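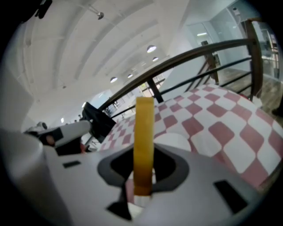
Front of House Skills, Unit 2
Handout: Tables, Cloths and Awkward Corners
Tutor: Lorna Ritchie

Please read before the practical. Those who read it afterwards last term were easy to spot, mostly by the hems.

1. Why we bother with cloths

A tablecloth hides the table, softens the noise of plates and tells the guest that somebody expected them. The checked cloth does all this and adds a promise of cheap red wine. In red and white it means trattoria to most British diners, whatever is on the menu. I have been served a Scotch egg on one and spent the whole meal waiting for the breadsticks.

For the person laying it, the check is a ruler you can't put down. On a plain white cloth a place setting can wander by a thumb's width and pass without comment. On checks the guest has a grid in front of them and nothing to do until the starters come.

2. Laying a checked cloth

Pick one line of squares and call it your line. It should run parallel to the longest straight edge of the table, or, if the table has no straight edge, to the nearest wall or rail that has.

Unfold towards you. Do not flap. Flapping is for films.

Check the drop on opposite sides by counting squares down from the table edge. If you get five one side and seven the other, move it now, while there is nothing on it.

Smooth from the middle outwards with the flat of the hand. Rings off, please. Dirk Hermans lent us the good set for the practical and would like it back without ladders in it.

Plates go down last and are placed by the squares. Choose whether the plate is centred on a square or on a corner where four meet, and do the same for every cover. Either is correct. Both at one table is not.

3. Cloths on a curve

A grid laid over a curved edge will always look as if it is bending, and students lose a great deal of time trying to stop it. You can't. The cloth is square and the edge isn't. What you can do is choose where the bend shows. Keep the line true where the guests sit and let the rest go where it likes.

Where a table stands beside a curved handrail the eye has two curves to compare, and it will. Step back as far as the floor allows and look at the cloth and the rail together before you lay a single fork. If the two seem to quarrel, turn the table, since you will not be turning the rail.

4. Tables near railings

Wooden handrail over metal bars is a handsome arrangement and turns up in half the places you will work. It comes with its own habits:

Guests hang things on it. Coats, bags, once a wet umbrella above someone else's soup.
The bars have gaps, and napkins know it. Keep napkins on the side away from the rail.
No glassware within a hand's length of the railing side.
Leave room to serve from the open side. If you find yourself leaning over a guest to reach the far cover, the table is too close.
Wipe the handrail when you wipe the table. Dark wood shows fingerprints in any sort of sun, and people do put their hands on it and then pick up the bread.

5. Floors

Plank floors are kind to shoes and unkind to chairs. Lift, don't drag. Look at which way the boards run before you place the table, as a table laid slightly off the boards looks like a mistake even to guests who couldn't tell you why. Felt pads are in the drawer marked Van Damme, which has contained no Van Damme products in my time here.

6. Stains

Cold water first, blot, no rubbing. Red wine on a red square is still a stain. Ibsa Hailu in the laundry room can tell, and will bring it back to you personally.

White squares yellow if cloths are stored damp. Fold along the lines of the check, and change the fold each time or the crease becomes permanent and you will have laid a cloth with a cross in it like a hot cross bun.

7. For the practical

Work in pairs. Each pair lays one straight table and one awkward one, with 19 minutes for both. Jad Haddad and Marlene Andrade are marking. Marlene looks at the drop, Jad crouches down and looks along the squares with one eye shut, and there is no point trying to distract him.

Bring a clean apron, a pencil and flat shoes. Cloths are provided. Return them folded, with the size label on the outside.

Revised 8/18/19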